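Tresitcombe Grippers & Handhelds
Home > Hand-held tools > Parallel linkage > Clotard H2

Clotard H2 hand-held gripper, textured pads
Stock: in, ships from the Lenz warehouse
Sold as: one tool, one pair of blue pads, one hex key you will lose

The H2 is a trigger-operated two-finger gripper with a fisheye camera mount behind the fingers. You hold it, you squeeze it, and the same fingers bolt onto a robot wrist later with the adapter plate (sold separately, sorry). We carry three hand-helds at the moment and this is the one we get the most email about, so the page is longer than the others.

What we compared it with
Wiebke Eichhorn and Hafiz Hartono ran the H2 against the Casell Twin and our own older Tresitcombe S, all on soft goods: quilted jackets, bedding, socks, a bath mat with opinions. Each tool got 120 pick attempts on the same pile, split between the two of them, with Wiebke keeping score and Hafiz disputing it.

Clean picks out of 120
Clotard H2: 105
Casell Twin: 98
Tresitcombe S: 71

We make the Tresitcombe S ourselves, so please admire our restraint in printing that last line.

Where the H2 pulls ahead is slippery quilting. The Casell has smooth silicone pads that do beautifully on cotton and then let a padded jacket slide out with great dignity. The H2's raised dots get hold of a fold and keep it, provided there is a fold. On fabric pulled tight over a mattress all three tools skate around like beginners, and the H2 skates a little faster than the others.

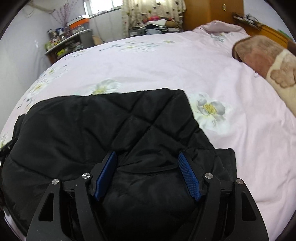 Squeeze force is set by a spring in the handle, and you get a choice of two. The soft one is fitted at the factory. Dörte Hellwig in our repair shop prefers the stiff one for anything heavier than a sweater, but she also opens jars for the whole building. After an hour with the stiff spring most people want the soft one back.

Specifications
Weight with camera mount: 426 g
Maximum opening: 120 mm
Pad length: 55 mm
Linkage: two arms per side, matte black
Pads: blue, textured, replaceable
Camera: not included, mount takes the Casell C and most small fisheyes

Things we like
The fingers stay lined up. We dropped one down the stairs (October, Hafiz, no further comment) and the pads still met properly afterward.
Pads come off with two screws each and go back on the right way around without a diagram.
The view through a fisheye stays open between the arms, so you can see what you're about to grab and a good bit of the room behind it.

Things we grumble about
The trigger squeaks. Clotard says it wears in. Ours has been wearing in since spring.
The pads collect lint. After a session on blankets they look like small pets. Sticky tape cleans them; alcohol wipes leave a film.
Bright joint pins can throw a glare spot into the camera if there is a window nearby. Wolfram Mühlbauer put black marker on his and the problem went away, along with the resale value.

Spare parts
Blue pads, pair: 20 euros
Stiff spring: 8 euros
Wrist adapter plate: 55 euros
Hex key: free, just ask, everyone does

Questions go to Imke Kohlhase at the sales desk, mornings are best. If you're between the H2 and the Casell, tell her what you're picking up. For dish towels and T-shirts she will talk you into the cheaper Casell, which does our margin no good at all. Loan units of both go out for two weeks, and we'd like them back with the pads on.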